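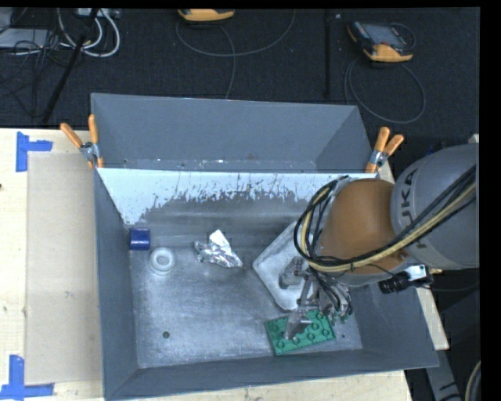
Agnes Kerr wrote in to ask whether the metal bin is worth the extra money over a plastic tote of the same volume, given that most of what goes into it is small and light. Her own tote cracked at a corner in February. The answer depends on the load.

The bin under review is the Ondstead two-compartment model in gray, bought at list price from Skodier. It has sloping walls and a crosswise ridge that separates a narrow rear compartment from a much larger front one. I have used it on a wood tabletop for 17 weeks as a sorting bin for odds and ends.

Floor and walls. The finish does not stay new. The floor of the front compartment is scuffed and finely scratched, with a dull sheen in the areas that get the most contact. The back slope has lost its even surface and shows dark gray in a ragged patch, widest through the middle. None of this affects use. Buyers who want a clean appearance should fit a liner.

Contents. Mixed shapes behave differently against the slopes. A small cylinder on its side tends to roll to a wall and stay there. Flat pieces, such as a shallow tray or a toy-brick-style plate, stop wherever they are dropped. Crumpled foil is the hardest item to judge in this bin, as it reflects much like the floor under it. Dark or strongly colored items are easy to find. A green plate shows up at once; a light gray one takes a second look under a bright lamp.

Glare. With a lamp overhead, the back slope throws a bright band across the compartment. Moving the lamp 9 inches forward reduced it. The Rutherford bin I used before had a matte coating and did not have this problem, but the coating chipped.

Rear compartment. Too narrow for trays. Suitable for screws, caps and similar. Fine debris collects along the lower edge and needs a brush.

Price was $81, against $44 for the Bimarus tote. For light items only, buy the tote. For metal parts or daily handling, the Ondstead is the better purchase.

Reviewed 2025-09-30.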